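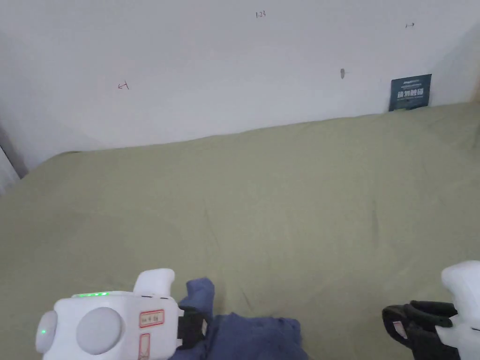 4. Garment handling on a sheeted surface

4.1 Scope

This section covers the set-up and running of the soft goods exercise with the Grira hand-held grippers. It applies to work on a bed or other padded surface covered by a plain sheet. Folding on a hard bench is covered in section 5.

The exercise records how a person picks up, opens out and folds a garment using jaws in place of fingers. It does not show that a machine can do the same job unattended. As of this issue, the Arden controller can repeat a single fold on a garment that has been laid flat for it. It cannot be relied on to start from a crumpled one.

4.2 Before starting

1. Charge both grippers fully. Do not start a session on one charged unit and one part-charged unit.

2. Spread a single plain sheet over the surface. Tuck in the near edge. Small creases are acceptable. Pull out any fold deep enough for a jaw tip to catch in.

3. Choose a garment that contrasts with the sheet. A dark blue garment on an olive-green sheet is suitable. Avoid garments with zips, metal buttons or drawstrings until the operator has completed 18 clean runs.

4. Drop the garment on the sheet from waist height. Do not arrange it.

5. Switch on the left gripper, then the right. Wait for steady green lights on each before moving either unit.

Note: If a light stays off or flashes, return the unit to its dock and repeat step 5. If the fault persists, record code 818 in the log and use the spare pair.

CAUTION: Keep loose cuffs, lanyards and long hair clear of the jaws. The closing force is low but the jaws do not release until the trigger is let go.

4.3 Picking up an edge

1. Approach with the jaws open and the tips angled slightly down.

2. Bring the tips to an edge of the garment. A hem, cuff or collar is easier to hold than the middle of a panel.

3. Press lightly until the padding gives, then close. On a mattress the tips sink before they grip, and a new operator will tend to close too early.

4. Lift by a few centimetres and check that only the garment has come up. If the sheet has come with it, lower, open and go back to step 1.

5. Hold the first edge still. Bring the second gripper to the opposite edge and repeat steps 1 to 4.

Note: A missed grip is useful data. Leave it in the recording. Do not stop and restart the run to remove it.
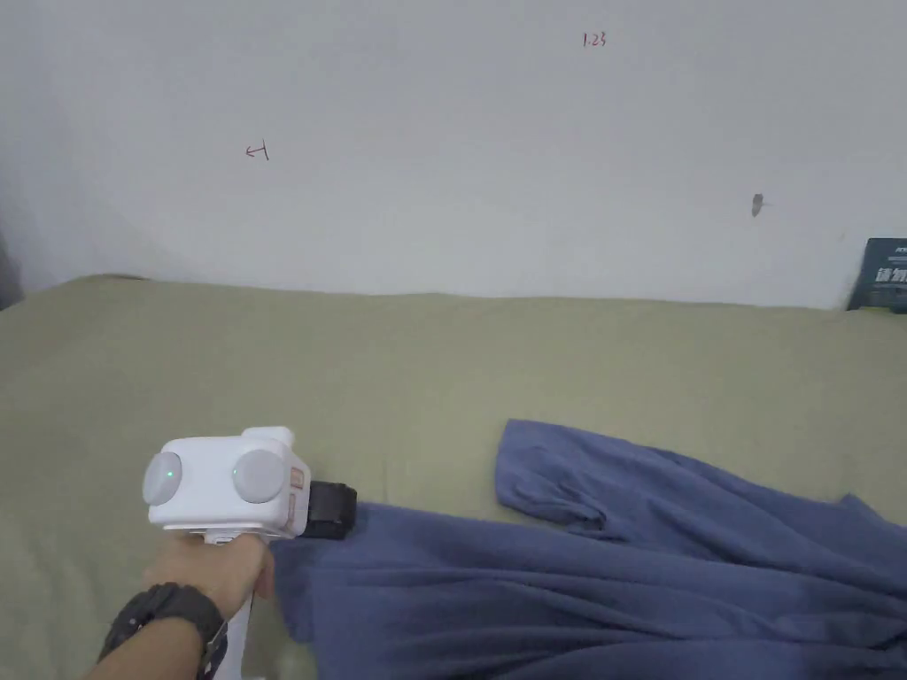
Site feedback on 4.3, received from Rakuncombe: the operators there report that picking up is no longer what holds them back, and that most of their lost time goes on finding the second sleeve once the first has been lifted. They ask that the manual stop describing the pick-up as the hard part, and add that they would not yet leave the controller alone with a basket of washing.

The feedback is accepted. Locating a hidden sleeve is now treated as a separate task in 4.4 and should be logged as such.

4.4 Opening out and folding

1. With both edges held, draw the grippers apart slowly until the cloth between them is just taut. Do not stretch knitted fabric.

2. Lay the garment down, far side first.

3. Search for any sleeve that is still trapped. Slide one closed jaw under the body of the garment and sweep outwards. Log the start and end of the search.

4. Fold each sleeve across the body.

5. Fold the lower hem up to the collar. Release both jaws together.

6. Withdraw upwards. Sideways withdrawal drags the top layer and spoils the fold.

A run ends at release or after 5 failed attempts at the same step, whichever comes first.

4.5 What to expect from the controller

Habte release notes list folding as a supported chore. For planning purposes, read this as follows:

Towels and flat cloths: usable with a person in the room.
Short-sleeved tops, laid flat: usable, slow, check each item.
Long-sleeved tops, crumpled: not ready. Collect runs by hand only.
Fitted sheets: not ready, and not scheduled.

A site should hold 1500 logged runs on one type of garment before requesting a controller trial for it. Runs made on a different type of surface do not count towards the total.

4.6 After use

1. Switch off the right gripper, then the left.

2. Wipe the jaws with a dry cloth. Remove lint from between the segments with the brush supplied. Do not use solvent.

3. Check that the labels on both units are still legible and replace any that are lifting.

4. Shake out the sheet before the next session.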